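Presow on drones, tape and a very slow second record

Caught Huệ Giáp and Tín Bùi between soundcheck and dinner. They are Presow, the duo behind "Flanov", out July 2020 on the tiny Pavbridge label. Giáp plays bowed guitar and a harmonium with a leak in it. Bùi does loops, tape, the low end.

The new one is four long tracks, mostly drone, hardly any drums. The first album was busier. "We were scared of gaps," Giáp says. "Every time it got quiet one of us would jump in. You can hear the panic."

So what changed? Bùi shrugs. "We got tired. We'd play for an hour and keep the last ten minutes, when we had no ideas left. Those were the good bits."

The opener, "Dervishi", runs 18 minutes and started as a soundcheck. Giáp held one chord while Bùi hunted for a bad cable. "I found it pretty fast," he says. "Didn't tell her. She was playing so well."

They worked with Cường Đinh, who mixed the whole thing on headphones first and then did it all over again on speakers. Some arguing about bass. Giáp wanted less, Bùi wanted alot more. "Cường just turned it up a little each day and waited for me to complain," Giáp says. "I never did, so I guess I lost."

I asked about the voice at the end of side 2. It's Ngọc Trương, who sings in a choir back home and came in for one afternoon in December. No words, one take, slowed to half speed. "She hates it," Bùi says. Giáp: "She doesn't hate it. She said it sounded like a cow. A nice cow."

Pressing is small -- 600 copies, and 376 were spoken for before anyone had heard a note. Bùi finds this a bit worrying. "What if they all wanted the first album again?"

Live they don't try to copy the record. The loops get built from nothing each night, and if one goes wrong they leave it in. The show I saw had a crackle running thru most of the second piece and I'd assumed it was on purpose. "It is now," Giáp says, and goes off to find food.
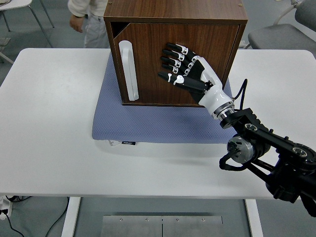

More interviews

Huệ Phí on field recordings, old synths and playing to seated crowds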